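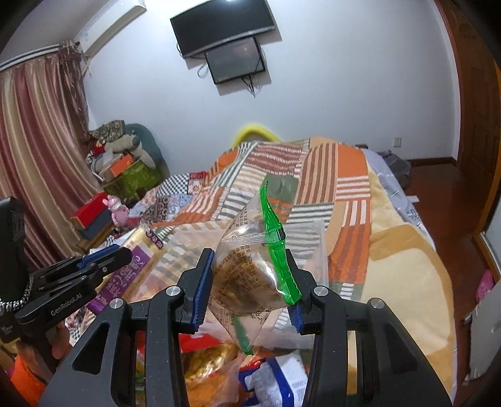
*Small clear food bag, green seal down the side.*

Judit Tóth has ten minutes before the school run, so we talk standing up. Her subject is snacks. Who sells them, who eats them, what it does to a corner shop when the kids stop coming in.

"Two customers before school now," she says. "Used to be a line out the door."

She's run the place in Undport since her aunt Etelka Dudás gave it up. Narrow shop, bad heating, good location. Then the middle school moved to Valasden and took the morning trade with it. She kept the small bags anyway. Kids on the bus still want them, and so do their grandmothers.

"People think it's the candy that pays. No. It's the salty stuff, small sizes. Somebody buys one, eats it on the step, comes back for anohter."

Prices? She makes a face. Went up in August, she held off as long as she could. Regulars noticed the same day. Aranka Boros, who lives upstairs, told her off in front of a delivery driver.

"She was right, too. I put one shelf back to the old price. Lost money on it. Still do."

Would she sell? Long pause. An offer came in last year, she won't say from who. She asked for time and then never called back.

"What would I do, sit home? I know every kid on this street by what they eat. I knew there mothers by what they ate."

Then the bell on the door goes, and it's a boy with 200 in coins, all of it small, wanting everything counted twice. She counts it twice. Interview over, more or less. She waves me out with her elbow.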